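Étymologie : la base Nallus révise la notice « béguin »

La base lexicographique Nallus a mis en ligne en juillet une version révisée de sa notice consacrée au substantif « béguin ». La modification porte sur la datation et le classement des emplois affectifs du mot, au sens de penchant amoureux passager. Les rubriques relatives à la coiffe et au bonnet d'enfant sont conservées sans changement de fond.

La révision s'appuie sur un recueil manuscrit du fonds Turard, daté de 1756. Ce cahier de 32 feuillets, composé de listes de locutions et de quelques brouillons de lettres, contient une occurrence de « béguin » dans un contexte où la lecture vestimentaire est difficile à soutenir. Le passage évoque un jeune homme dont « le béguin ne tient guère plus d'une saison ». La notice antérieure ne citait aucun texte du XVIIIe siècle pour cette acception.

Cyril Sugden, responsable de la section Sentiments et relations, a établi la transcription. Il retient l'hypothèse d'un jeu sur les deux valeurs du mot et classe l'exemple comme « emploi figuré en contexte, non lexicalisé ». La date de 1756 figure donc dans la rubrique historique, précédée d'un signe de réserve, et n'est pas reportée en tête d'article comme première attestation.

Sur le plan formel, l'étymologie n'est pas modifiée. « Béguin » reste rattaché à « béguine », le nom de la coiffe étant tiré de celui des religieuses qui la portaient. Le passage au sens amoureux est expliqué par l'intermédiaire du verbe « embéguiner », d'abord coiffer d'un béguin, puis, à la forme pronominale, s'enticher de quelqu'un ou de quelque chose. La notice rapproche cette évolution de celle d'« être coiffé de », qui suit un parcours comparable.

L'origine de « béguine » demeure, elle, discutée. Les différentes explications proposées sont désormais réunies dans un paragraphe séparé, avec un degré de confiance pour chacune. La dérivation à partir d'un nom de personne y reçoit le degré le plus faible.

Le dépouillement préalable a été réalisé avec Cleta, l'outil de lemmatisation associé à la base. Sur 20 occurrences extraites de textes antérieurs au XIXe siècle et signalées comme potentiellement figurées, 5 ont été conservées après contrôle manuel. Les autres correspondent à des emplois concrets, à des graphies de « bégayer » mal segmentées ou à des noms propres. Les formes « beguin » et « béguïn » sont maintenant regroupées sous la même entrée ; la recherche par graphie d'origine reste possible.

Les renvois ont également été revus. « Toquade », « amourette » et « passade » pointent vers un tableau commun qui distingue la durée, l'intensité et le registre. « Coup de foudre » en a été retiré et dispose de sa propre notice. Les marques d'usage « familier » et « vieilli » sont attribuées acception par acception, et non plus à l'article entier.

La version précédente peut être consultée dans l'historique de la base. Les références bibliographiques exportées avant juillet renvoient toujours à cette version et doivent être actualisées à la main. Une édition imprimée du volume est prévue chez Lopes ; elle reprendra le texte révisé, sans les concordances.

La section examinera ensuite les notices « galant » et « flirt ». Pour la seconde, le rapprochement avec l'ancien français « fleureter » sera traité dans une remarque distincte de la filière anglaise.

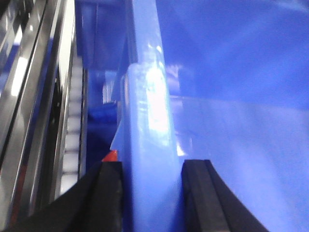
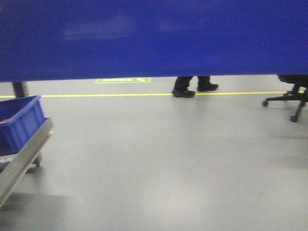
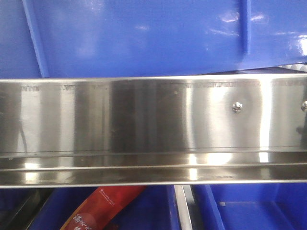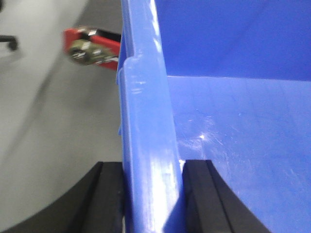 Dernière vue : bac en plastique bleu.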